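Il faisait un froid de canard sur le parking de Prustunon, et j'ai failli repartir avant même d'entrer (j'avais oublié mes gants, et la file pour le café débordait dehors). J'ai bien fait de rester ! L'atelier ouvrait ses portes le temps d'un après-midi, et on m'avait promis une heure avec la personne qui s'occupe de la simulation. On a fini par parler presque deux fois plus longtemps, assis sur des tabourets trop hauts, avec des visiteurs qui passaient la tête toutes les cinq minutes.

Prustunon, pour celles et ceux qui ne suivent pas ce blog depuis longtemps, c'est l'équipe de Bondmont qui prépare des bras robotisés à travailler dans des maisons ordinaires. Leur projet s'appelle Amano. Moi, je m'attendais à du métal, des câbles, du bruit. Il y en avait un peu au fond, mais la plupart des gens étaient agglutinés devant un écran.

« Tout le monde veut voir le vrai bras, et je comprends, moi aussi je préfère le vrai bras », m'a dit mon hôte en riant. « Mais l'essentiel du travail se passe dans Pestness. » Pestness, c'est leur simulateur maison. Je lui ai demandé d'où venait un nom pareil. Réponse : une faute de frappe dans un courriel, en janvier, et plus personne n'a eu le courage de la corriger.

Je voulais comprendre pourquoi on s'embête à fabriquer de faux intérieurs. « Parce que le vrai, il faut le ranger ! » Éclat de rire à l'autre bout de la table. « Chez nous, quand un essai tourne mal, on remet tout en place d'une touche. Avec le bras du fond, il faut ramasser, replacer, vérifier que rien n'a bougé. On perd un temps fou. »

Ils ont 109 pièces différentes en réserve, et à chaque lancement les couleurs des murs et des meubles sont tirées au sort. Ça donne des mariages assez audacieux, je dois dire. Un carrelage bordeaux à côté d'un vert olive, je n'aurais pas osé dans ma cuisine. « On ne cherche pas à faire joli. Si le robot ne sait travailler que devant un mur blanc, il ne sait rien faire du tout. »

On a regardé tourner plusieurs essais, depuis un point de vue placé tout près de la pince. C'est très déroutant au début, on a l'impression d'avoir le nez collé au poignet de quelqu'un ! Les deux doigts gris se dressent devant le carrelage, et il faut aller chercher les objets à gauche, derrière le gros bloc sombre : une boîte kaki d'où dépasse un mouchoir blanc, et un drôle de cylindre foncé à bandes dorées, posé de biais.

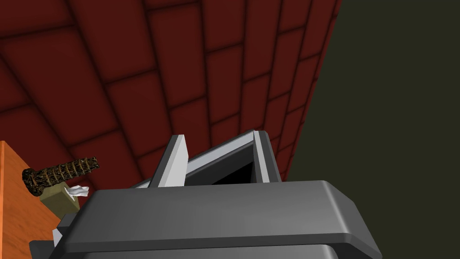
## « Un mouchoir, c'est l'enfer »

J'ai cru à une plaisanterie, mais non. Selon mon hôte, les objets mous donnent bien plus de fil à retordre que les objets durs. « Une boîte, vous savez à peu près où sont ses bords. Un mouchoir froissé, chaque pli compte, et dès qu'on y touche ce n'est plus la même forme. »

Et la simulation, elle est fidèle ? Petit silence. « Pour les boîtes, je suis content. Pour le tissu et le papier, disons que je ne montrerais pas mes calculs à un physicien. » J'ai beaucoup aimé cette franchise, ça change des démonstrations où tout est formidable.

On m'a ensuite laissé piloter la pince au clavier. Trois essais, trois catastrophes. Au premier, j'ai confondu avancer et monter, au deuxième je suis allé droit dans le mur, et le troisième, je préfère le garder pour moi. Une gamine de six ans est passée derrière moi et s'en est sortie nettement mieux (sa mère a filmé, évidemment).

## Et après ?

J'ai quand même posé la question qui fâche : à quand un Amano dans mon salon ? « Pas de date. On me la demande à chaque journée portes ouvertes et je réponds toujours pareil. » L'étape suivante, c'est de faire passer cinq tâches de rangement du simulateur au bras réel, sans réglage entre les deux. La table à débarrasser est en tête de liste.

Avant de partir, j'ai demandé ce qui lui faisait plaisir dans ce métier. « Quand le bras fait pour de vrai un geste que je n'ai vu qu'à l'écran. Je le regarde recommencer dix fois, je ne m'en lasse pas. »

J'ai repris un café, tiède celui-là, et j'ai retrouvé mes gants dans la boîte à gants.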